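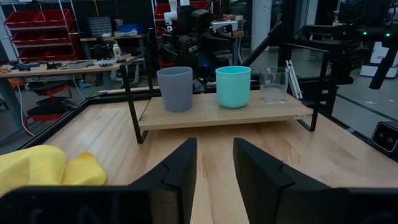 Cups and a glass measuring cup lined up on a raised wooden shelf, with a yellow cloth nearby.

Frequently Asked Questions: Shelves, Cups and Cloths

Hello and welcome! We get a lot of lovely letters at Plelport, and many of them ask the same things about keeping a small shelf of everyday cups looking nice, so we have gathered our answers on one page. Last updated 3rd March. If your question isn't covered, please do write to us (the address is at the bottom) and we'll be very glad to help.

What is the Zenari shelf, exactly?
It's a plank of light wood on a black metal stand, made to sit on top of a table or counter so that you get a second level for the things you reach for all day long. Some customers keep spice jars on it and quite a few have turned it into a home for houseplants, but cups are what we had in mind when we started, and cups are still what most people tell us they use it for.

Does it need to be fastened down?
No, it stands by itself. The feet have small pads underneath, so please check that they're all in place before you set it on a wooden table. If your shelf rocks a little, loosen the screws on the stand, press the whole thing down gently on a flat surface, and tighten them again. Nine times out of ten that settles it. If it still rocks, send us a note, and we'll mail you a new set of pads.

Can I mix different kinds of cups on one shelf?
Of course you can! We think a shelf looks friendlier with a bit of a mix, say a tall tumbler next to a short wide cup, with a glass measuring cup at the end where you can grab it in the middle of a recipe. The only thing we'd suggest is giving anything made of glass a little more elbow room than the rest. If you have young children who like to help (and who doesn't want help with the dishes?), you may want to keep the glass on a high shelf in the cupboard and leave the colored cups out for them.

Should cups be stored right side up or upside down?
We get asked this one constantly, and there are strong feelings on both sides. Right side up lets the last of the moisture out and keeps the rim off the wood. Upside down keeps dust from settling inside. For cups you use every day we say right side up, and for the ones that only come out for company, turn them over and put a folded napkin underneath.

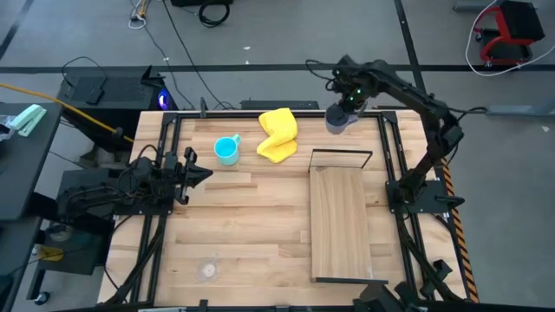 And while we're on the subject of mugs, the ones with handles do like to be turned so that all the handles point the same way. It saves a surprising number of knocks when you're half awake and reaching for your coffee.

Is it all right to put a wet cup straight on the wood?
Once in a while won't hurt a thing, but please don't make a habit of it. Water that sits under a rim overnight can leave a pale ring, especially on light wood. If you already have a ring, let the spot dry fully, rub it along the grain with very fine sandpaper, and put on a thin coat of Vudeo wood oil. Leave it to soak in overnight, wipe off whatever is left in the morning, and keep cups off it for 7 days.

How often should I oil the shelf?
Twice a year is plenty in most kitchens. We do ours in July, when the windows are open and it dries quickly, and again in the middle of winter. A 200 ml bottle of oil will last you a good long while.

How do I look after the Babaei cloth?
Rinse it in warm water after you've used it, wring it out and hang it somewhere with a bit of air. We know how easy it is to leave a cloth in a heap on the table (we do it too), but a bunched-up cloth takes ages to dry and will start to smell. It can go in the washing machine with your towels. Skip the fabric softener, please, as it leaves a coating that makes the cloth push water around instead of soaking it up. Wash yellow ones separately the first time.

My plastic cup has picked up a tea stain. Is it ruined?
Not at all. Make a paste of baking soda and a little water, spread it around the inside with your fingers, and let it sit while you do something else. Rinse well and repeat if needed. Please stay away from steel wool, which scratches the surface and gives the next stain somewhere to hold on.

Where do small lids go?
Clear lids are the hardest to keep track of on a pale table! A shallow dish at one end of the shelf works nicely for us.

Do you charge for shipping?
Orders over $50 ship free. For anything smaller, you'll see the cost at checkout before you pay.

How do I reach you?
Write to Plelport, P.O. Box 557, or use the contact form on this site. Please include your order number if you have it handy.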